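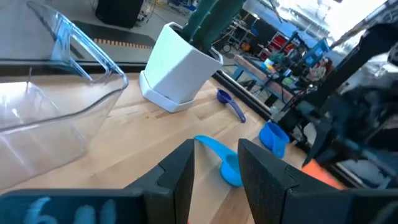 I've been building robot arms in a shared workshop for long enough to have an opinion about it, and my opinion is that most people start with the wrong job. They want the thing to fold shirts. Or make an omelet! And then seven weeks later they've got a folder full of half-finished code and a motor that smells funny, and they quit and take up sourdough.

So I want to make the case for something very dull, and that's picking up measuring cups.

I didn't come up with it. Noura Hourani did, back in March, when she and I were arguing over what our arm ought to do first (our arm is called Junis, don't ask me why, the name was on the whiteboard before I joined). I was all for stacking blocks, since everybody stacks blocks. Noura thinks blocks are a cheat. A block has flat sides, it sits where you put it, and it looks pretty much the same from every direction. You can get very good at blocks and then find you can't pick up one single thing in your own kitchen.

Measuring cups and scoops are a different story. You've got a round part and a long skinny part, and the weight is mostly in one of them. Grab the handle near the tip and the bowl wants to swing down and twist right out of your fingers. Grab the rim and you'd better be lined up. Put one down on a smooth tabletop, nudge it a hair too hard on the way in, and it spins around and now the handle is pointing at the window. Every one of those problems is a real problem, the kind you'd meet in a sink full of dishes, and the whole set costs less than lunch. Drop one and it bounces. I've dropped plenty.

They come in loud colors too, and that matters more than you'd think. When I'm going back over a bad run late at night it's so much easier to say "it went for the blue one" than "it went for item 16." Sylvain Mallet, who shares my bench, says the colors make it too easy for the software, and he has a point. His fix was to put two or three different blues on the table at once and see what happened. What happened was a long afternoon.

And then there's stuff in the way. I feel strongly about this one. People clear the table before they run anything, like they're expecting company, and the arm learns to work on a table that doesn't exist anywhere on earth. Leave the plant out! Leave the bin there! If the arm has to go around a cactus to get to a cup, good, that's what I'd have to do.
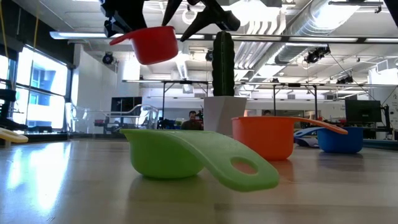
I should be fair about the boring parts. We logged 3,780 tries before I'd let anyone call it reliable, and a lot of those were me standing there at nine in the evening putting cups back where they'd been. It's slow. Benoît Delorme came by once to watch, stayed for maybe ten tries, and told me he'd seen faster vending machines. Our best stretch had the arm getting 87 percent of its grabs on the first go, and I was thrilled with that, and when I told my sister she asked what was wrong with the other 13.

But here's what I got out of it, and why I'd tell anybody starting out to do the same. I know what a bad grab looks like now. I can tell by the angle of the fingers, well before they close, that it's going to pinch the edge of a handle and lose it. You don't get that from reading, and you sure don't get it from a project so big that it fails in a new way each time. A small job fails the same few ways over and over until you finally learn them by heart.

The other argument, and I know this is the one people will write to me about, is that a shared workshop is the right place to do this. Folks like the privacy of a garage. I did my first arm in one and I was miserable. In the shop, somebody walks past and says "isn't your cable catching on that?" and it is, and they've saved me a weekend. Perrine Sabatier spotted that our fingers were closing slightly crooked while she was on her way to get coffee. I'd been blaming the software for days.

So if you've got an arm sitting on a shelf because the omelet didn't work out, go get a set of cups. Leave the table messy. Start with one cup, handle facing you, and don't touch the second until you're sick of the first.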